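Getting unstuck, or trying to

Ok quick one tonight, kettle is on and I have 30 minutes before I need to be horizontal.

So. The perspective drawing class. Week four. I signed up in April after finding my old sketchbooks in the hall closet and deciding I was going to be A Person Who Draws again. Monday nights, upstairs at Trorkus, which used to be a shoe store and still has the little slanted mirrors along the floor. You catch your own ankles all evening.

Teacher is Belmiro Fonseca. Soft voice, terrifying eye. He walked past my page last week, stopped, said "your table is falling into the river" and kept walking. There was no river. He was right though, the table was going somewhere.

What I've got down so far, mostly for me:

Eye level first. Always. Draw the horizon before anything else even if you rub it out later. I keep skipping this becuase I want to get to the good stuff, and then the chairs float.

Lines going away from you meet. Knew that. Did not know how badly I cheat it. My hand wants to make everything parallel, like it's being polite.

Spacing is the hard part. Floor tiles get thinner as they go back and you can't just guess. Well you can, I did, looked like a ladder. Belmiro's trick is one diagonal across the corners, and where it crosses the lines going back, that's where your next row goes. Did a whole page of these on the bus and nearly missed my stop at Brurness. Very happy. Very cold, too, the heater was out again.
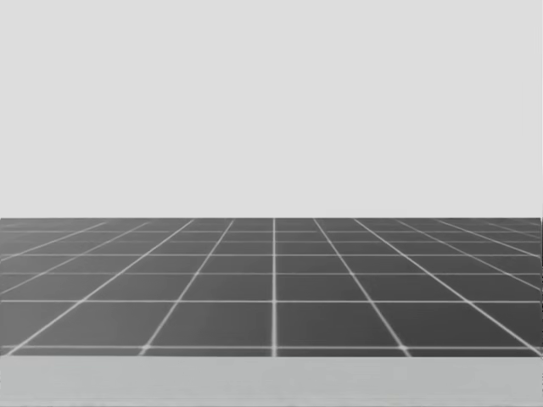
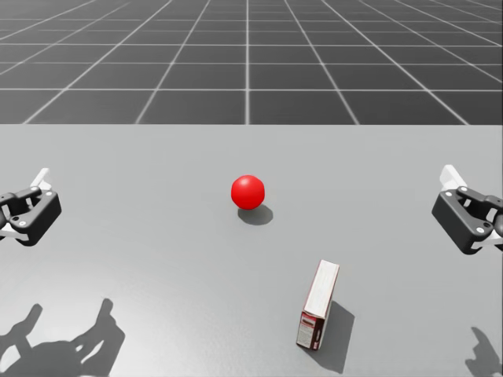
Grid floors, white lines on dark gray, all heading for the middle. Want to be able to draw this freehand by summer.

Things I bought that I didn't need

A pad of 64 sheets. Fine, that one I needed. A set of 16 gray markers, which I did not, and the class is pencil only till week six. Also a kneaded eraser that I mostly squash while watching tv. It picks up crumbs. Don't use it near toast.

The ruler question – we're not allowed one until the last two weeks. I was cross about this. Now less cross. My lines wobble but they wobble in the right direction, and before they were wobbling all over the place.

Homework for next time

Draw the kitchen from sitting down, then the same kitchen standing up. Did the sitting one tonight with the dishes still in the sink, so the dishes are in it. Counter is good. Fridge is too wide and leans like it's listening to something. Standing one tomorrow, before work if I wake up, so after work.

Also supposed to do an ellipse page. Mugs, bowls, plates, whatever's round. He said most people need 1000 ellipses before they stop drawing footballs. I have done maybe two rows and my wrist hurts and they are all footballs. One looks like a decent lemon.

My sister wants to come along to the next term, she hasn't drawn since school and says she can only do horses from the side. Told her bring the horse. There's still space if anyone local wants in, you pay at the desk downstairs, cash is easier for them.

Kettle's gone. Will post the fridge if I can fix teh lean.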